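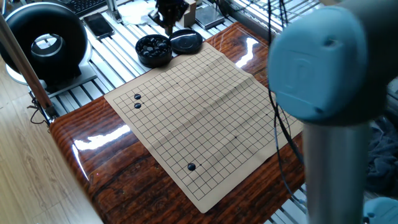

The paper board on a polished tabletop, three black stones down.

Shop > Board Games > Go > Boards > Hamamel Folding Paper Board

Hamamel Folding Paper Go Board

I started selling these because I got tired of lending mine out. I'd been carrying a wooden board to our Go evenings in Dasville for years, on the bus, under one arm, and one night in May I watched Souad Farouk pull a folded square of paper out of her coat pocket, open it up and start playing while I was still fighting with my straps. I went home and ordered 50 of them, and then (my wife will confirm this was not discussed) 200 more.

So what do you get? A full-size 19 by 19 grid on heavy tan paper, thin black lines, star points marked. It folds down small enough for a large coat pocket or the front of a backpack. Stones are separate, and I've put a few words about those further down.

How it plays
Really nicely, once it has relaxed a bit! New boards have opinions about where they want to fold. I open mine up the evening before and leave a couple of heavy cookbooks on it overnight, and that gets most of the spring out. The creases never go away completely and I've stopped minding them. If a stone keeps wandering off its point, it's usually sitting on a fold, so nudge the paper and carry on.

The spaces are a touch longer one way than the other, same as on a traditional board, so play with the long side running between the two players. I get emails asking if the printing is off. It's fine, it's meant to be like that.

Don't tape it down. I did this once on my mother-in-law's dining table, and I'm still hearing about the tape. On a slippery table I put a thin rubber shelf liner underneath, cut a little smaller than the board so it doesn't show.

What stones to use
Most glass stones are good here. The very thick domed ones look lovely but they rock on paper more than on wood, so I'd go for the flatter kind if you're buying new. The Brasent flat-bottomed set is what I use with mine, and you can play those flipped over when you're reviewing a game, which I do a lot because I lose a lot. Magnetic stones won't do anything for you on this one, obviously.

If you're teaching a child or a complete beginner, fold the board into a corner section and play on a small patch first. A full grid scares people off. My nephew played on a corner for weeks before he asked what the rest was for.

Care
Keep drinks off it. A dry cloth takes care of dust, and a soft white eraser lifts pencil marks if somebody has been numbering moves. Refold along the same lines each time and it'll last a good while. Mine has been all over with me and the edges are getting soft, but I can still read every line.

Details
Grid: 19 x 19, printed one side
Color: tan with black lines
Stones: not included
Price: $11, or two in the same envelope with no extra shipping
Ships: folded, in a stiff card mailer

Comments

Marwa Shehata
Bought two, one for the office and one for my dad. He complained about the creases for a whole game and then beat me by a mile. The cookbook trick works.

Dario D'Amico
Any chance of a version with a small board on the back? I'd pay more for that.

Abbas Akbari
Seconding Dario. Also, does the ink rub off? Mine looks fine so far but I've only had it a week.

Aicha Bennani
Abbas, I've had mine since May and it hasn't. I did spill tea on one corner and that part is wavy now, my own fault.

We use cookies to remember your cart and to see which pages people visit. Accept | Manage settings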